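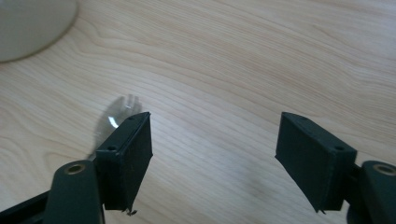
Please tell me the subtitles will be bigger this time, a reader wrote after the last round of free movies at the Parri, adding that the film was wonderful but that from the back row half the jokes went by as a white blur.

Yes! They will be bigger. The Parri has a new projector lens and a screen that hangs higher than the old one, and I went over last week to sit in the very last row and squint at a test reel. I could read every word, and I'm due for new glasses. So if you stayed away because of that, come back, because the December series is the best one they have put together since I started writing these notes.

There are 3 movies, all free, all shown in the original language with English subtitles. I've seen two of them already and would happily sit through both again.

The opener is Flakora, a comedy set on a small ferry that keeps running between two towns long after the bridge has opened. Hardly anyone rides it. The crew fights over the radio, the soup and the timetable, and one passenger rides back and forth all day and won't say why. It sounds slight, I know, and for the first twenty minutes it is, but then there's a dinner in the engine room that had me laughing so hard I missed a good chunk of dialogue (big subtitles or no). The music is all accordion and trombone, played a little out of tune, and I've been humming it ever since.

Next comes Clitine, which is a much quieter movie. A woman goes home to sell her aunt's dress shop and ends up finishing the orders that were left on the rack. Each customer gets a scene of her own, and some of them are barely on screen for two minutes, yet you feel you've known them for years. The wedding dress fitting is the part everyone talks about - my own favorite is the man who comes to pick up a coat and can't bring himself to try it on. Bring tissues. It's slow in the middle, and I didn't mind.

The third is a program of shorts, and I haven't seen any of them. The Parri's flyer says they're student films, most under ten minutes, with a cartoon about a snowplow driver to finish. I love a shorts night. If you don't care for one, the next is along before you've unwrapped your candy. 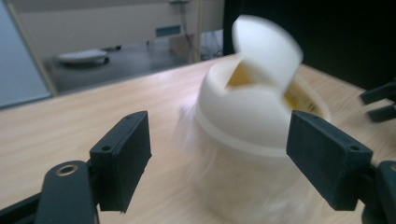 Parri Film Club - Programs and Screenings

Now for the practical part. The Parri is at 1502 Furkov Street, and the screening room is 1109, up on the eleventh floor. Take the elevators on the left side of the lobby. The ones on the right stop at nine, and I have made that mistake more than once with a coat over my arm and the opening credits already running.

The room holds 60 and it does fill up. Seats are first come, first served, with no reservations and no saving a row for friends. Doors open at 6:30 p.m. and the movie starts at 7. For Flakora I'd get there when the doors open, as comedies always draw the biggest crowd. Once the room is full the front desk stops sending people up, so a late start from home can mean a trip for nothing.

Two wheelchair spaces are set aside near the door, and you can ask for one at the desk in the lobby. The room runs chilly, so hang on to your sweater. Water is fine inside, but other drinks and hot food have to stay in the hallway.

There's a short talk after Clitine about how the costumes were made, with several of the dresses on display. You don't have to stay for it, though I plan to be in the front row with my hand up. I want to know if the green coat was made for the film or found somewhere, because I would wear that coat every day of my life.

The order of the shorts will be posted in the lobby on the night. The Parri also keeps a suggestion box by the elevators for next spring's series. I've asked for more musicals three years running and I'm going to ask again, so if you like musicals too, please drop in a slip and help me out.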